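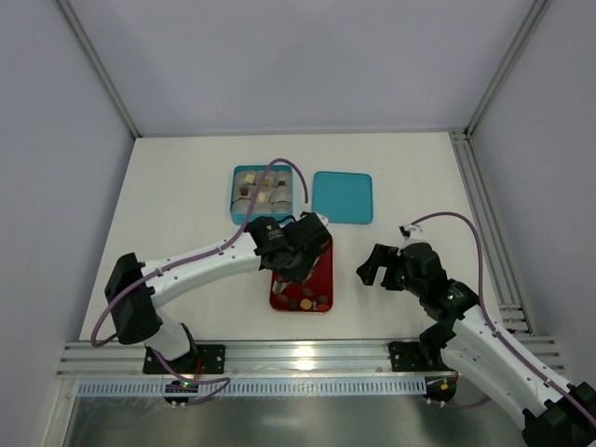

Teal container with translucent divided insert. Sold separately; see Accessories.

Brikaver Small-Parts Cabinet
by Skustodstead

$589
In stock. Ships in August.

Every house has a drawer with a dead battery, three keys to unknown locks, a bread bag clip and the one screw you need. The Brikaver is 12 of those drawers, except that you can find the screw.

We build it from solid beech at our shop, one cabinet at a time, for people who own a lot of very small things and would like to go on owning them. Model builders buy it. So do watch tinkerers, button hoarders, fly tyers and parents who have stepped on something in the dark once too often. One customer keeps seeds in hers and has asked us to stop making the drawers smell so nice, as the mice have noticed. We are looking into it.

The drawers

There are 12, in three heights: six shallow, four medium and two deep. The shallow ones are for things you need to see all at once. The deep ones are for things you have given up on sorting, and we felt it was kinder to provide them than to pretend.

Each drawer runs on waxed wooden runners. We tried ball-bearing slides in the first batch and they were wonderfully smooth, so smooth that a firm push sent every bead in the drawer to the back and a fair number over it. Wood on wood has a bit of drag. We opened and closed a test drawer 4,000 times and it still stops where you leave it. (It was a long week.)

Drawers lift out completely, so you can carry one to the table and work from it. They are not interchangeable between heights, though you are welcome to try. A stop peg at the back keeps a drawer from coming all the way out by accident. Turn the peg sideways when you want it to.

Pulls and labels

The pulls come in two styles. Okoro is a turned beech knob, slightly too large, which is how we like it. Woven is a flat loop of cotton webbing that won't catch on a sleeve and makes no noise at all when you are getting into the good beads after midnight. Both cost the same. If you can't decide, order Okoro; the holes for Woven are a different size and we would have to send you new drawer fronts.

Every front has a brass label holder with a blank card. We include spare cards for when "MISC" becomes "MISC 2."

Finish

Two coats of hardwax oil, inside and out. Beech darkens a little in sunlight, so if you park a vase on top for a year you will have a vase-shaped souvenir. Wipe with a damp cloth. Please don't use furniture polish inside the drawers. It gets onto everything small and then onto you.

Size and weight

Width: 22 inches
Depth: 14 inches
Height: 19 inches
Weight, empty: 41 pounds
Weight, full of bolts: your problem, but get a friend

The cabinet sits on a bench, a dresser or a sturdy shelf. Two screw holes in the back panel let you fix it to a wall, and if there are children in the house we'd like you to use them. Screws are not included, as the right kind depends on your wall. You may already have some in a drawer.

Accessories

Divided insert, translucent. Put small pieces in the compartments and they stay with their own kind.
Square container, teal, rounded corners. Takes the divided insert. Good for whatever is halfway through being sorted, a stage that in our own shop has lasted since spring.
Spare label cards, pack of 50.
Beeswax block for the runners. One will outlast most hobbies.

Shipping and returns

The Brikaver ships fully assembled in one large box. There is no hex key and no bag of leftover dowels to worry about. Leave the drawers taped until the cabinet is where you want it, then peel the tape off slowly, toward the floor.

Returns are accepted within 30 days if the cabinet is empty. Please check the deep drawers. We have mailed back two thimbles, a molar and a very nice brass hinge.

Warranty

5 years on the case, the drawers and the runners. It covers splits, loose joints and anything else that is our fault. It does not cover dents from dropped pliers, or the discovery that you own more buttons than you thought.

Choose a pull: Okoro / Woven
Add to cart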